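Participants wanted: paid trial of the Trummer hand-held gripper kit

Location: Studar offices, Dallham
Type: paid sessions, part time
Places open: 11
Pay: $270 for the full set of sessions

Studar is looking for people to take part in a trial of the Trummer kit, a hand-held gripper that records how a person carries out everyday jobs with it. The kit is sold to companies and labs that train robot arms. We are reviewing it for Brindska, which wants to know how well it holds up with ordinary users before it places a larger order. You do not need to know anything about robots.

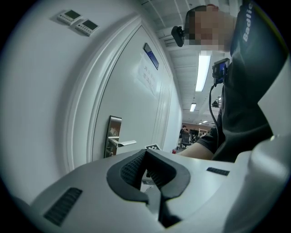 Page last changed: 3/28/23

What you will do

You will hold the gripper by its handle and use it in place of your own fingers. The jobs are simple ones found in any office building. You will work door handles, open and close drawers, pick up cups and boxes, put them back, and move small items from one shelf to another. Each job is repeated many times with small changes, such as a different starting point or the other hand. Some participants will also wear a head-mounted camera. Tell us beforehand if you would prefer not to, and we will place you in a group that does not use one.

A session lasts two hours with a break in the middle. The full set is six sessions, spread over three weeks. You can pick morning or afternoon times, but we ask you to keep to the same one throughout.

After each session you fill in a short form. We ask how the grip felt, whether your wrist or arm got tired, which jobs you had to try more than once, and anything you would change. These forms go into the review, so please write what you think. A complaint is as useful to us as praise.

Who we are looking for

You must be 18 or older and able to stand for up to 40 minutes at a time. You should be able to hold and lift a light tool with either hand. Glasses are fine for most jobs, but the head camera does not fit well over some large frames. We would like a mix of ages, heights and hand sizes. Left-handed people are very welcome, as we are short of them.

Please do not apply if you have had wrist, elbow or shoulder surgery in the past year. People who work for Studar, Brindska or the maker of the kit can't take part.
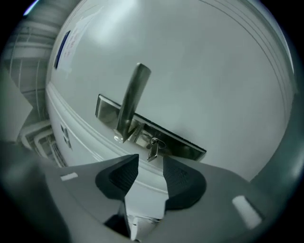 Door work takes up the largest part of the first two sessions. Past groups have found it harder than lifting and placing, mostly because the hand has to follow the handle as it turns while the pads keep their hold. The handles in this part of the trial are metal levers on long backplates, and you may find a key in the lock below the lever, as on the white door we use. Leave the key alone unless your task card tells you to turn it. You will get a practice period on the door before any recording counts, and you may ask for more practice at any point.

What gets recorded

The gripper has a camera that looks out past the pads. It picks up your surroundings and sometimes other people. Faces are blurred before any recordings leave our office. We do not use your name in the files. You will be given a number, and the list that matches names to numbers is kept separately and deleted when the review ends in August.

Recordings may be used by Studar and Brindska to judge the kit and to train robot arms. If you are not comfortable with that use, this trial is not a good fit. You may stop at any time and will be paid for the sessions you have finished.

Pay and travel

Payment is made by bank transfer within two weeks of your last session. If you miss a session we will try to find you another time, but we can't promise one. Parking behind the building is free. We do not cover travel costs.

We plan to collect around 1000 recordings across all participants. There is no target for any one person, and pay does not depend on how many you complete or how fast you work.

What to bring

Photo ID for the first visit, closed shoes, and a top with sleeves that can be pushed up. Please take off rings and bracelets before you start. Lockers are available. Water and coffee are provided, but food has to stay in the break room.

How to apply

Send us a message through the contact form on this site with the reference TRUMMER 394 in the subject line. Tell us your age, which hand you write with, and whether mornings or afternoons suit you better. You do not need to send a resume. We will reply either way within ten days. If you are chosen, you will receive a consent form to read at home and sign when you come in.

People who took part in our earlier drawer and shelf trial may apply again.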